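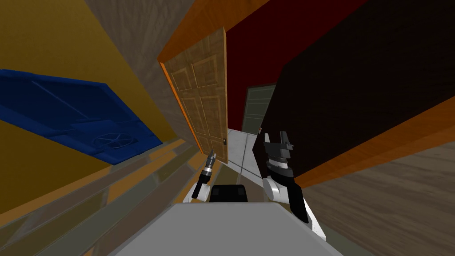

Progress report to the Kimell Fund, October 2020
Home reading scheme, Wadine and Huaranga

1. Where we are
The grant pays for book boxes sent to families with children under seven. We have delivered 558 boxes since March. I would be careful with that number. A box on a doorstep is easy to count, and it says very little about whether anyone opened a book.

2. What families told us
Yolandi Van Wyk phoned 234 households and got through to 184 of them. Most said they were reading more. People tend to say that to the person who sent the books, and I have not used those answers as proof of anything. The complaints were more useful. Parents in Huaranga found the picture books too young for their six-year-olds, and several asked for books in the language they speak at home.

3. Inulent reading app
We were asked to try the app alongside the boxes. Sign-ups were fair in the first two weeks and then dropped off. The supplier puts this down to slow phones. I am not convinced - the same families had no trouble with video calls. I would not renew at the current price.

4. Spending
Postage is over budget and travel is well under. We ask to move the unspent travel money to postage.

5. Next period
Marietjie Modise will visit 10 families in Wadine, if visits are allowed, and listen to the children read. It is a small group, but it should tell us more than another phone survey. The older titles for Huaranga are on order, with no firm delivery date yet.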